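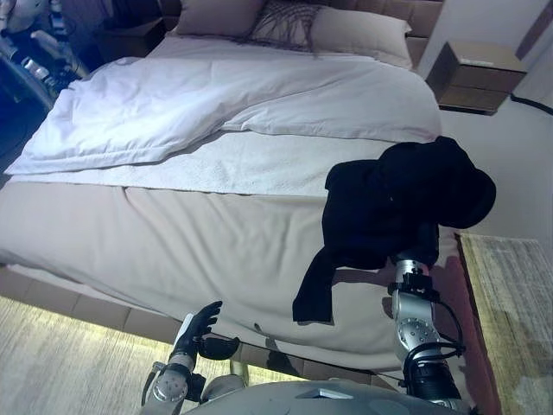 How does a robot learn where one garment ends and the next begins?

From segmented demonstrations. Each recording is cut at the moments where contact with the cloth starts and stops, and the policy is trained on the pieces. The cuts matter more than we expected. Thread on what we changed in Warkus this summer.

Armindo Quintela
The task is clearing clothes off a bed. An operator picks up a garment, carries it to a container, lets go, and repeats until the bed is clear. We have 2,000 recorded episodes. Each one contains several picks, so it has to be split before training.

Armindo Quintela
Old method: split on the open/close command sent to the gripper. Cheap, needs no vision, and works well on rigid objects. On cloth it is wrong often enough to hurt. A close command on a sleeve can catch nothing, and an open command doesn't mean the fabric has left the fingers.

Armindo Quintela
Failure type A: phantom pick. Gripper closes, fabric slides out, the segment is still labeled as a carry. The policy learns to carry air to the container with great confidence.

Failure type B: merged pick. Operator closes, slips, closes again a bit higher. Two segments on paper, one pick in practice.

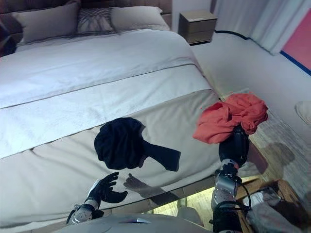

Armindo Quintela
Type B is worse for training. The second segment starts with the gripper already touching the garment, so the approach motion is missing. The policy sees a valid pick with no approach and starts skipping its own.

Armindo Quintela
New method: the head camera gives a mask of the cloth, the wrist camera gives a contact score per time step. A segment starts when the score rises and stays up, and ends when it drops and the mask separates from the hand. Gripper commands are kept as a tiebreaker only.

Armindo Quintela
Afonso Figueiredo wrote the contact scorer. It is a small network, trained on 265 episodes he labeled by hand in September. Those episodes were then dropped from the evaluation. Someone always asks.

Armindo Quintela
Dark cloth was the hard case. A black sleeve against black fingers gives the wrist camera very little to work with, and the score flickers. We smooth over time and accept a slightly late cut. Brighter garments didn't need it, but we run the same settings on everything.
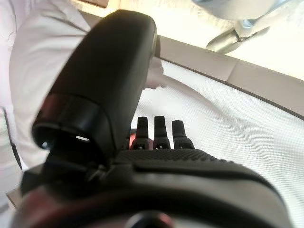

Wrist camera view, black hand with the thumb closest to the lens.

Armindo Quintela
Evaluation: 200 trials per policy, same architecture, same training budget, only the segmentation differs. Phantom carries fell by more than half. Approach skipping is gone from the trials we reviewed. Time per garment did not change.

Armindo Quintela
What did not improve: tangled pairs. If two garments share a fold, the mask treats them as one piece and so does everything downstream. Saqib Rajput is testing a depth cue for this. Early results are mixed.

Armindo Quintela
Results are averaged over 3 training seeds. The spread between seeds is larger for the old method. We haven't looked into why.

Armindo Quintela
Writeup and segmentation code go up after Braulio Tovar finishes the cleanup. The contact scorer weights will be in the same release. Replies are open if you have run something similar on towels or bed linen.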